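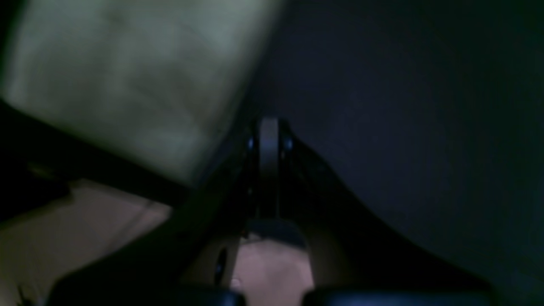
Re: Brurnent gripper kit, trial period and purchase recommendation

From: Nighat Mohmand
To: Automation Equipment list
Date: Sunday, June 8, 2025

Dear colleagues,

I am replying to Mogens Kjærgaard's message, which is quoted below for those who joined the list after it was sent.

> From: Mogens Kjærgaard
> The loan agreement with Voicu for the Brurnent kit ends this month. Before we either return it or place an order, I would ask the Bernis workshop to report on three matters: whether the wrist camera view is usable for routine work, whether the finger faces hold up, and what the supplier will commit to in writing on spare parts. Please also state whether the quoted price of $3,000 per kit covers installation.
> Mogens

With regard to the camera view, the attached still is typical of what operators have on the monitor. The gray bar on the spine of the gripper, with a small bolt on either side, stands out well against the black body, and our operators have adopted it as their reference for centering. The gap between the two tan-brown inner faces remains open to the surface below. Lighting is the weaker point. The still is dim, and the dark area on the right shows almost no detail. Gunnlaugur Ingvarsson has asked that a lamp be included in any order, and I support the request.

With regard to wear, the kit was run for 22 working days on mixed handling tasks. The workshop logged 191 faults of all kinds in that time, most of them missed grasps that the operator cleared without stopping the line. One pair of inner faces was replaced during the second week. The replacement took around 7 minutes with the tools supplied.

With regard to spare parts, Voicu has offered to keep finger pads and inner faces in stock through November of next year. Lucero Echeverri considers this period too short and has written to ask for an extension. No answer has been received.

The quoted price does not cover installation. Voicu bills that separately, and the estimate sent to us leaves out the cable for the second station. A corrected estimate has been requested.

The workshop recommends the purchase of one kit for the Cindidach station, subject to a written answer on spare parts. We do not recommend a second kit at this time. Members who wish to comment should write to the list before the order form goes to Alun Samuel for signature. The fault log may be requested from me directly.

Respectfully,

Nighat Mohmand
Bernis Workshop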